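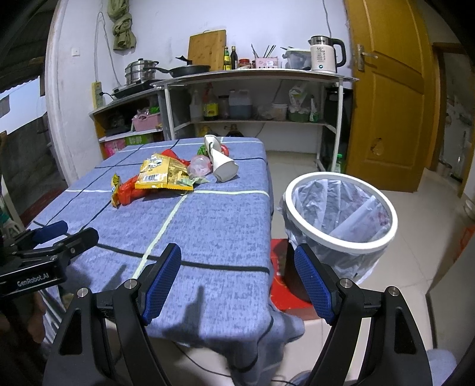
Handout 2: the snack table and the lined bin

Search the course pages Go

March 2025 – by Riaan Nel

Welcome back, everyone, and thank you for bearing with me last week when I ran so far over on dishcloths! Today we stay with the table, which I think of as the friendliest place to learn tidying.

Start by looking before you touch. Wrappers, a yellow snack bag, a paper cup on its side – it all seems like one heap, but a bag may still have something in it, so lift each one and feel the weight. Full packets go together at the back of the cloth. Empty ones go in the bin, and please check first that the liner is folded well over the rim (mine at home slips in every time).

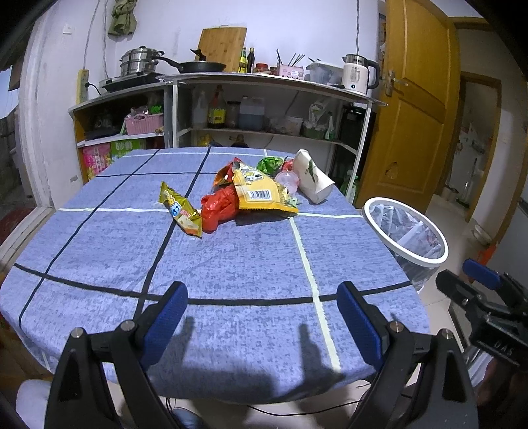 Flukbridge, May

Once the table is clear, shake the cloth outside and lay it again. A cloth with big squares is a kindness here, as you can line up the printed lines with the table edge. Then turn to the kitchen shelf behind. Pan, steamer pot, cutting board, sauce bottles, kettle – ask yourself which of them you reach for daily, and write your answer down for our next session.

Recent handouts
Handout 1: Dishcloths and where to hang them
Reading list: Jacobs on small kitchens
Notes from the Alidora evening class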